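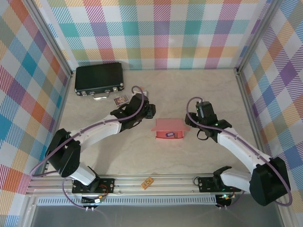
Plaid on three sides, pale marbly floor, one black briefcase. I am so happy with these colors!

**1/** OK, a plaid thread, because I've been talking about plaid to everyone I know since March and they'd like me to put it somewhere else. Mute me if you need to. I'll understand.

**2/** Look at those walls! Teal, pink, orange, purple, yellow, lime, blue and white, all in one pattern. Pastel squares with diagonal stripes running over them. My notes from that night just say "YES THE LOUD ONE" in capital letters.

**3/** I went through 134 patterns before settling. I had gray linen looks saved. I had a very tasteful sage. Then I scrolled past this one at nearly midnight and sat straight up in my chair.

**4/** The pattern is called Zeria, for anybody who wants to go hunting. There's a quieter version called Işık with fewer stripes, and it's lovely too, but once I'd seen the lime green I couldn't go back.

**5/** The thing I worried about was the corners. A diagonal stripe hits a corner and your eye goes straight to where it doesn't line up. But there's a silver aluminum post down each of the back seams, and it gives the pattern a clean place to stop. I love those posts so much more than I expected to.

**6/** Now the floor. Pale beige with faint gray veining, kind of like marble. I wanted white at first and Eskil Tangen talked me out of it over two very long phone calls. He was right (hi Eskil, you can screenshot this one). The beige is warmer and it lets the walls do the shouting.

**7/** And the briefcase! Black with silver trim, right there on the beige. I have a real soft spot for a briefcase. Backpacks are more practical, sure, but a briefcase makes me want to own a fountain pen and have an appointment somewhere.

**8/** Black is great against all that pastel, too. I tried picturing a tan case in there and it just sort of melted into the floor in my head. If you're going bright on the walls, give yourself at least one solid dark thing to rest your eyes on.

**9/** Small things are where a pale floor gets you. There's a little white something lying down there and it's so easy to miss next to the dark case. Bright things, though? Put a red mug on beige and you'll never lose it again.

**10/** A few people have asked if it gives me a headache. No! I thought it might by the end of the first week, and now plain walls look unfinished to me. I did hold a swatch up in my hallway at home. The household vote is still open.

**11/** If you're trying this yourself, get a big sample. The small ones only show you a square or two and you miss how the diagonals cross, and that's the best part - seriously, tape up the biggest piece they'll send you and walk past it for a few days.

**12/** Next up is the shelf by the door and I'm torn between more plaid and a plain teal picked out of the stripes. Send me your loudest walls while I think about it, I want to see every one of them!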